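**Wulstead Fund - Grants and Program Meeting**
Minutes, September 21, 2023

**1. Opening and previous minutes**

The chair, Refilwe Ngubane, opened the meeting with a quorum present. The minutes of the July meeting were accepted with one correction: in item 4, "multi-year commitment" should read "multi-year commitment in principle". Two conflicts of interest were declared, both relating to the Hendricks application. The members concerned left the room for item 5 and did not vote on it.

**2. Matters arising**

2.1 The revised spending policy has been lodged with the auditor. No reply yet. Carry forward.

2.2 The letter to former grantees about unspent balances has gone out. Most have answered. Three organisations have asked to apply the balance to a related purpose, and these requests will be handled by the program office under existing delegation, provided the new purpose falls within the original program area.

2.3 The question of whether the Fund should publish declined applications in summary form was deferred again. Legal advice has been sought on the privacy position of unincorporated applicants.

**3. Report on the open round**

The program office tabled its report. The round drew 538 applications. The meeting discussed the effect of the shorter form. The median application was shorter, as intended, but assessors reported that budgets were harder to read because the form no longer asks for a separate line for overheads. Several applicants had folded overheads into salaries and others had left them out entirely.

It was noted that the Fund's position on overheads is set out in the guidelines but not on the form. Members differed on whether this was a drafting problem or a policy one. One view was that the Fund should pay a flat rate on every grant and stop asking. The other was that a flat rate would favour larger bodies with low marginal costs, and would under-fund small organisations that rent at market rates.

*Resolved:* that the overheads line be restored to the form for the next round, and that the program office bring a paper on flat-rate funding.

**4. Applied technology stream**

4.1 The first year of the stream was reviewed. Grants under this heading have gone to training providers and to two shared workshops in regional centres. Spending is within budget. Reporting has been uneven - one grantee has supplied attendance figures only, with nothing on completion or on what participants went on to do.

4.2 The chair asked whether the stream duplicates government skills funding. The program office's answer was that it overlaps at the edges, chiefly in short courses, and that the shared workshops have no equivalent public source. Members asked for this to be set out in writing, with the relevant program guidelines attached.
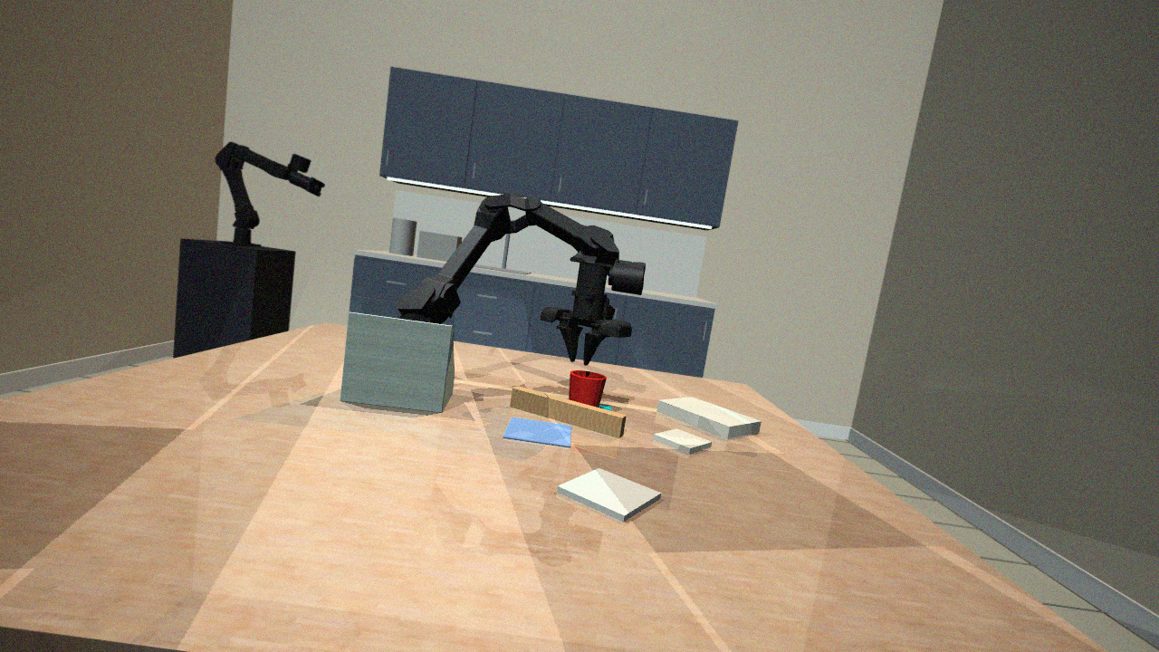
*Item 4: simulated view, robot arm and gripper over a light-wood table.*

4.3 Equipment purchases were discussed at some length. The current rule treats any item over $2000 as capital and requires a disposal clause. Grantees have found the clause difficult, particularly where an item is bought jointly with a co-funder whose own terms differ. The meeting agreed that the threshold is too low for this stream. It did not agree on a new figure.

4.4 Software licences were raised as a related matter. A perpetual licence is treated as capital under the rule and an annual subscription is not, though the cost over the life of the grant may be the same. The program office was asked to propose consistent wording.

*Resolved:* that the capital threshold for the applied technology stream be suspended until the next meeting, with individual items approved by the chair in the interim.

**5. Applications held over**

5.1 *Hendricks (early literacy, extension).* The original grant has two quarters to run. The applicant seeks an extension of 12 months with no additional funds. Approved, subject to a revised work plan.

5.2 *Drakine (community legal clinic).* The assessors' scores were widely spread. Those in favour cited the strength of local demand and a realistic budget. Those against pointed to dependence on a single supervising solicitor. Approved for one year at the amount sought, with a condition that a second supervisor be named before the first payment is released.

5.3 *Imum (data platform for small charities).* Declined in its present form. The meeting considered the need to be well documented but saw no evidence that the intended users had been consulted on price. Feedback to be given by telephone and then confirmed in writing. The applicant may reapply.

**6. Evaluation**

6.1 The draft evaluation framework was tabled for comment. It proposes three tiers, set by grant size, with the lowest tier required to submit only a short narrative and an acquittal. Members supported the tiers but questioned the boundary between the second and third, where the reporting load rises sharply.

6.2 It was suggested that the cost of evaluation in the top tier be met by the Fund as a separate line and not drawn from the grant. Finance to model the cost at about 5 per cent of grants paid.

6.3 The term "impact" is used in four different senses in the draft. To be tidied before circulation.

**7. Finance**

The quarterly accounts were received. The payout rate is on target. The variation in travel costs relates to site visits brought forward from the next quarter.

**8. Actions**

| Action | Responsible | Due |
|---|---|---|
| Restore overheads line to form | Program office | Before next round opens |
| Paper on flat-rate funding | Program office | Next meeting |
| Written comparison with public skills programs | Program office | Next meeting |
| Options for capital threshold and licence wording | Program office, Finance | Next meeting |
| Condition letter to Drakine | R. Ngubane | Within two weeks |
| Feedback to Imum | Program office | Within two weeks |
| Evaluation cost model | Finance | Next meeting |

**9. Other business**

The lease on the Fund's office comes up for renewal next year. Finance will obtain terms from the landlord. There was no further business and the chair closed the meeting.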